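Monday, September 7, 2015
Notebook, timing and results bench

Continued with the split errors from the youth cross country meet. Craig Crichton sent me the export from the finish line again, this time with all the columns. It has 1225 rows. The file from the Tollanus mats has 1091. I expected a difference, as the younger runners only cross one mat, but it should be smaller.

First finding: bib 792 is twice in the finish list, once with the boys and once with the girls. I corrected it by hand and wrote it in the log. Zwane (our merge script) does not complain when a bib appears two times, it takes the last one. This must be changed before December, when the indoor season begins and we have relays.

Second finding: the clock of mat B was behind by almost 100 seconds. I shifted all its times and now the order at the second mile agrees with Craig's paper sheet for the varsity boys. For the JV girls I did not check yet. 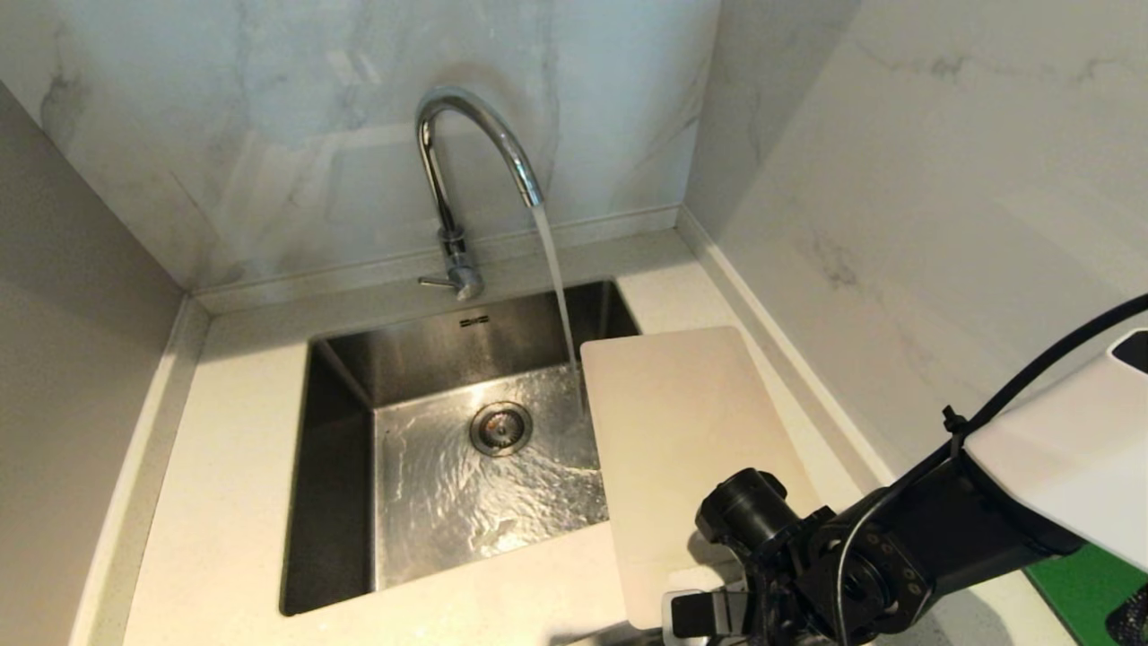

Sink, water running.

After lunch I tried the new Zonder chips on the shoe and on the bib. On the shoe every pass was read. On the bib I lost two when I walked with my arms crossed. Runners don't cross their arms, so maybe it is not important, but I note it.

Open points:
- JV girls, compare with paper
- ask Bumeck if the spare antenna is already shipped
- team scores must be computed again after the correction of 792, the fifth scorer can change
- Craig wants the results as one page per school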